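Fusia Breakfast Station
Automated counter for staff kitchens, canteens and small hotels

Product family: Fusia
Supplied and supported by: Trukudel
Service area: Tornton and surrounding district

The Fusia Breakfast Station takes over the repeated handling jobs at a breakfast counter: setting out plates, moving toast from toaster to plate, and returning items to their places at the end of service. It works on a normal worktop with normal kitchenware. Cooking, cleaning and anything to do with allergens stays with your staff.

We sell it mainly to workplaces where one or two people serve everyone between 7 and 9 in the morning. At those sites the person behind the counter spends most of the shift carrying plates from one end to the other. With the station running they can stay with the hot food and the people in the queue.

Plates and boards

The plate position is taught once, during installation. We recommend a board with a groove round the edge as the landing place, as it keeps crumbs in and gives staff an obvious spot to leave clear. A plain matt plate in one colour is the easiest type to work with. Patterned and glass plates can be used but need extra set-up time.

The close-up view from the wrist camera is shown on the counter screen, so whoever is on shift can see how the fingers stand over the plate before they press Continue. 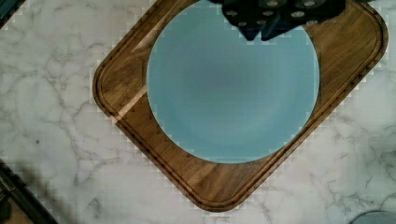
What the station handles

Plates from 18 to 27 cm across
Sliced bread and toast, standard thickness
Cups and lidded canisters up to 1 kg
Whole fruit and vegetables with a firm skin
Cereal boxes, closed

It does not handle knives, open pans, full cups or soft fruit. Staff move these by hand, with the arm paused.

Layout of the counter

You do not need to strip your kitchen out. The gripper is a two-finger type and reaches over the toaster to the board behind it, so the usual clutter of a breakfast counter can stay: cereal box, paper towel holder, French press, a plate of fruit on top of a drawer unit. What matters is that each thing has a place and goes back to it. Most new sites mark the places with tape for the first month and take the tape up afterwards.

Leave a clear strip at the front for your own people. We ask for 40 cm. If your worktop is shallower than that, tell us before the site visit and we will look at mounting the arm at the end of the counter.

Training at our Tornton kitchen is done with a wooden slice in the toaster instead of bread. It keeps its shape and can be picked up all day.

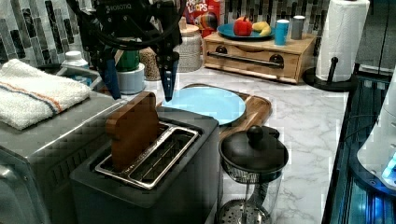 Photo: Trukudel

What changes for staff

Expect the first two weeks to be slower than before. People stop to watch the arm, or reach in to help it, and the arm pauses each time a hand comes near. By the third week most teams have split the work between them and leave the arm to its part.

The jobs that usually go to the station are laying out and clearing back. The jobs that stay are filling the toaster, checking food, wiping down, talking to customers and dealing with anything unusual - a dropped slice, a chipped plate, a delivery left on the worktop. One person per shift needs to be trained as the station lead. Training takes 7 hours, spread over two mornings, and should be paid time.

We advise employers to talk to kitchen staff before ordering, and to say plainly what will happen to hours. The Koval canteen, our longest-running site, kept its rota as it was and moved the opening time forward by half an hour. Its station has 137 taught positions, far more than most kitchens need.
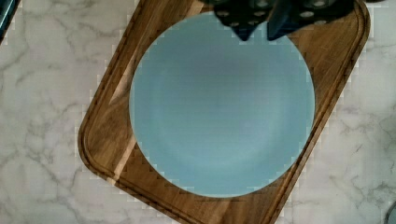 Staff can re-teach a position themselves. Hold the green button on the arm, guide the fingers to the new spot, release the button and save. The old position is kept for 30 days in case you want it back. Only the station lead can delete one.

Price and ordering

Hire is £349 a month on a two-year term. This covers the arm, gripper, cameras, screen, installation and one service visit a year. Replacement finger tips are charged separately. Training for a second station lead is free if booked at the same time as the first.

Installations in February and August have a longer lead time. Please send a photo of your counter and its measurements with your enquiry.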